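Tape is harder than it looks

The Torna group spent most of last year teaching a pair of robot arms to put tape on cardboard boxes. Their result, which they have been presenting since January, is a small one by their own account. A policy trained on 400 demonstrations finished 96 of 100 taping trials. The same policy trained without what they call contact pauses did a good deal worse. I spoke to the researcher who ran most of the trials, on a Wednesday afternoon, in the room where the work is done.

"People ask why tape," the researcher said. "The short answer is that we had boxes and we had tape. The longer answer is that tape punishes you for being vague about where your fingers are."

The project is called Josard. It began as a study of how arms hand soft objects to each other, and the first version used cloth. Cloth was too forgiving, the researcher said. A hand can grab a towel almost anywhere and the towel will still come along. A short piece of tape has one side that sticks to everything, including the gripper, and it curls as soon as it is let go.

The demonstrations were collected by people driving the arms directly. Each demonstration covered the whole job: get a piece of tape, bring it to the seam, lay it down, press along it. Operators were told to work at a normal speed and to leave their mistakes in if they recovered from them.

"At first we threw those out," the researcher said. "We kept only the clean ones. Then the policy had no idea what to do when the tape folded over, and tape folds over all the time. So the second collection kept everything that ended with tape on the box."

The grippers are plain. Two black fingers meet at a point, and the group has changed their shape more than once. Narrow tips turned out to matter more than grip strength. With a wide tip the tape has more surface to stick to, and the arm then has to pull away from something it is supposed to be leaving behind.

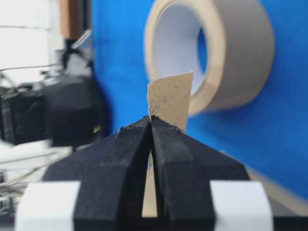
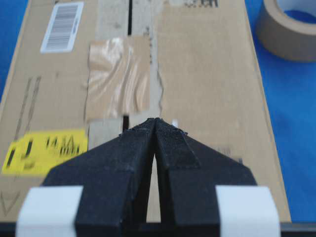

Wrist views from the taping work: a torn piece of masking tape held between the fingertips (first picture), and the gripper over a carton with clear packing tape across the center seam (second picture).

The contact pause is the part of the work the group cares about. While going through recordings, they noticed that skilled operators stopped moving for a moment just after the tape touched the cardboard. It was short, and most of the operators did not know they did it. When the team filtered the recordings to remove idle time, a common step in preparing this kind of data, those pauses went with it.

"We were deleting the useful bit," the researcher said. "We had a script that cut any stretch where the arm was still. It made training faster and the curves looked nice. And the robot would touch the box and drag the tape sideways."

Putting the pauses back fixed most of the dragging. The group then ran the comparison properly, with the same 400 demonstrations, the same training settings and 2 versions of the data. They also tried adding a fixed pause by hand to the filtered version. That helped a little, but less than the real ones, and the researcher does not have a firm explanation. One guess is that the operators were making tiny adjustments during the pause that the script counted as stillness.

I asked about the trials that failed. All four ended with the tape stuck to a finger. In each case the arm opened, lifted, and carried the tape away with it.

"It doesn't know," the researcher said. "It has a camera right there at the wrist and the tape is in plain view, and it goes on to the pressing step anyway. That one bothers me more than the number does."

A second data set, called Bellis, is meant to deal with this. It will hold only recoveries – tape on the finger, tape stuck to itself, tape laid down crooked and pulled up again. Collection is slow work. Operators find it tiring to make the same mess on purpose, and the group has cut sessions down to an hour.

There are limits the researcher was quick to list. All the trials used flat cartons on one table. The lighting did not change much. Worn boxes, where the paper layer has already been peeled, were left out of the scored trials, although the arms have been run on them. The Drudalano lab has asked to repeat the comparison on its own arms, and the Torna group has sent over both versions of the data along with the filtering script.

"If they get the same gap, good," the researcher said. "If they don't, then maybe it was something about our operators. I'd want to know that too."

The group expects to start scoring runs with Bellis once the collection is finished. For now the arms are still being driven by hand most afternoons.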